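Lab 8 handout: comparing grippers, part two
Notes by Uzma Mengal, posted 29/12/2020

Corrections from last time first. The Bundgaard fingers open to 80 mm, not 62. 62 is the Brisura. I had them swapped on the sheet, sorry, fix your tables before you hand in.

What we compare:
- closing time from full open
- slip on a smooth rim
- how far the wrist has to tilt before the fingers clear the object
- what the cable does when the wrist rolls

Last one gets skipped every term. Don't skip it.

Procedure. Home both arms. Load the same controller settings on left and right, Harsh Lodhi's file from September, not the older one. 18 picks per gripper, alternate sides. Log every miss, also the ones where you think it was your own fault. If an arm faults, stop, write down the joint, re-home, carry on from the same pick number. Don't start over.

Grip force: leave at default for the first run. Second run drop it untill the object slips, note the value, go back up one step.

Camera. Fixed, same position for all runs. Watch for glare, it confuses the rim detection. Move the lamp before you touch the thresholds. Vilhjálmur Riis has a longer note on this in the Nununico folder. 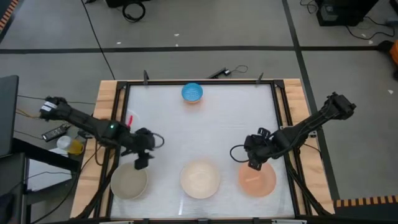 Rim approach vs center approach, this is the part people mix up. Rim: one finger inside, one outside, tilt small, cable mostly relaxed. Center: straight down, both fingers inside, you need the depth right. With bowls go rim first. For center, practice on something like the small orange object in the salmon bowl, gripper hovering over it, fingers down, then lower slowly. Check the cable loop at the gripper before each roll, if it pulls tight write down the wrist angle.

Report: two pages max, one table, one plot. Say which gripper you would pick for bowls and why. Raw logs go in the Lamanby folder, one file per run, your initals in the name.

Questions to Oluf Snorradóttir, not me, until the break is over.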